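Re: [minis] What to do about seat covers

Comfort Aryee wrote:
> Has anyone redone a cushion on one of the fancy little chairs? Mine
> is plain cream and looks sad next to the cabinet. I've got 27 scraps
> in the tin and not one is the right colour.

Hi Comfort,

I'd go with a gold damask on cream, leaves and flowers, the smaller the pattern the better. It looks gorgeous with white legs, and picks up any gold trim on the big furniture too! Cut it 10 mm bigger than the seat all round (I always skimp and always regret it) and go easy on the glue or it'll soak through. My favourite bit is the scrolled feet, so I'd leave those white.

Happy to post you a scrap if you like.

Cheers,
Jo
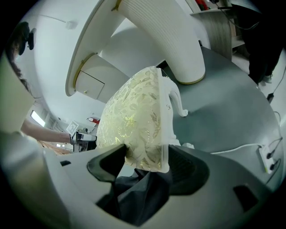
Cream and gold seat, with the white column behind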